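June, very early, before five

I woke up again before the birds and I could not go back to sleep, so I made tea and sat down with this notebook. My tea is already half finished and my hand is still slow. In my first language I would write this in ten minutes. But I promised myself to keep the diary in English for this whole year, and I have kept the promise until now, except for the two weeks when I had the fever.

Yesterday I was mostly busy with the dark pot. I call it the pot, although I am still not sure what is the right word for it. In the shop in Drulldale the paper tag said "vessel, dark, glazed?" with the question mark, and I liked the question mark so much that I think I paid a little extra for it. Thirty was the price. I tried to get it for less, but I am bad at this, I always smile too early and then the seller knows.

I wanted to find out what it is before I decide where it will live. I looked in the old Feller catalog, the one with 400 pages and no index, and I went through the part about storage jars twice. There is one with a similar shoulder, but the neck is straight. Mine goes up in steps, first a raised band around it, and then another softer ring higher up, like a hat on a hat. I also looked at the thin Väisänen book, which is beautiful but has almost only white things in it, and I forgot the pot completely for an hour and read about milk jugs.

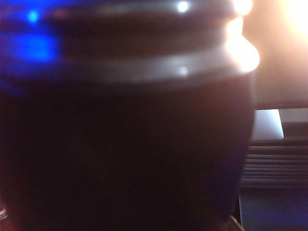 I am thinking about the color since yesterday evening. When I bought it I would have said black, and I told my sister on the telephone that it is black. Then the strong light came on it from the right side and it was brown, a very deep brown, and with a little purple in it, like the skin of a plum that stayed too long in the bowl. My sister asked me to choose one color so she can imagine it. I said "dark" and she said that dark is not a color. We talked about this for too long and then she had to go and fetch the children.

I should write also about the shelf, or I will forget what I decided. The long shelf in the hall is too narrow, I measured it two times. The window place would be good for the light, but there I have the plants, and the plants were there first. The low cabinet from Ernlow is the best candidate. It is strong and it has a deep top, and at the moment it carries only old mail and the bowl with the keys. The mail can go. I threw out nearly 200 papers from that cabinet in the spring and I do not understand how they came back. There was a letter from the dentist, a guarantee for an iron that I do not have anymore, and the map of a town where I stayed only one night.

Then there is the question what to keep in it. My mother would say flour, she put flour in everything that was round. I do not bake enough for so much flour. I thought about umbrellas, but I think it would hurt me each time when I hear the metal tip go down on the bottom. Maybe wooden spoons. Maybe nothing at all, and it can simply stand there. In our house when I was a child each thing had to do some work, even the nice things. The blue vase held the string and the receipts, and the good teapot had buttons inside. So when I imagine a pot with nothing in it, I feel a bit like a person who stays in bed until noon.

I was cleaning it with a soft cloth, very slowly. I had read that one should not use vinegar, and then in another place I read that one should use only vinegar. I used plain water and a small drop of dish soap. The place under the band takes the most time, because the cloth does not want to go in there and I must push it with my fingernail. I did this part with the radio on. There was a long program about bridges, and now I know some things about bridges.

After that I should have answered the letter from the housing office, but I did not. I moved the lamp to three different places and looked. This is maybe silly, but I enjoyed it very much. With a matte thing you put the light on it and you see the thing. With a shiny dark one you see also everything else, all the small lights come and sit on it. I tried to follow which one belongs to which, and I got it wrong, and I tried again until my soup was cold. 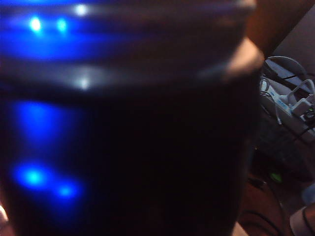 Blue light and small white points on the dark side, with the gray shine along the ridge.

I wanted to write down the blue especially, because I know I will not remember it right. It reminds me of the night ferry, when I was nineteen and could not afford a cabin and I slept on the carpet next to the drinks machine. All night there was such a blue on the wall and on everybody's shoes. I did not think about that ferry for many years. I had a green bag with me, and a sandwich which I saved so long that it was not good anymore in the morning.

The tea is finished now. I hear the first bus, so it must be after five. For today: answer the housing office, really. Buy felt to put under the pot, because the top of the cabinet scratches easily. Ask in the shop in Drulldale if they remember from which house it came, the man there said he writes such things in a book, but he said it in the way people say it when the book is lost. Also onions and the small light bulbs.

And I must look up if it is "glazed" or "glazen". I have written it now in two ways in the older pages and one of them is for sure wrong.

I will lie down again for half an hour, with the curtain open.

Contact | © All diary pages belong to their author | Back to top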